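Mevura Hand Gripper and Demo Kit: a review after one long season

I should say up front that I came to the Mevura as a skeptic. Our group had been teaching arms the old way for years, with a leader arm on the bench and somebody patient holding it, and I was pretty fond of that setup (I built half of it!). But Ignacio Nieto talked me into trying the handheld kit in April, and I've been happily eating my words ever since.

The idea behind the method is simple enough. You carry the gripper around, do the task with your own hand, and the policy learns from what the wrist camera saw and how the gripper moved. The big promise is that you can leave the lab, so we did. We collected 974 demonstrations in ordinary offices, hanging things up, taking them down, moving bottles from one place to another.
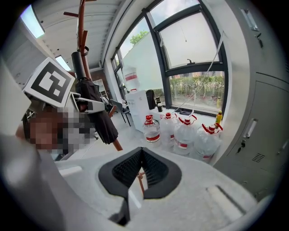
Ignacio wanted to know whether all that variety was worth the walking, and I was curious too, so we trained one policy on the office set and another on 2,000 demonstrations from our own bench. Then we ran both on the Dradus arm, 121 trials each, in a room neither had seen. The office policy finished 21 more trials than the bench one, with less than half the data. I made him run the tally again, bless him, and it came out the same.

Now for the grumbles. The grip gets heavy by late afternoon, and big windows gave our tracking fits until we turned the exposure down. The Morkona software that comes with it is fine for sorting clips, but exporting is slow, and I ended up using a little script of my own. The manual is thin on calibration, too, so set aside a morning for that and put the coffee on.

Would I buy it again? Yes, gladly, and we've already ordered a second one. Four and a half stars from me, and I'd go to five if they'd only lighten the handle.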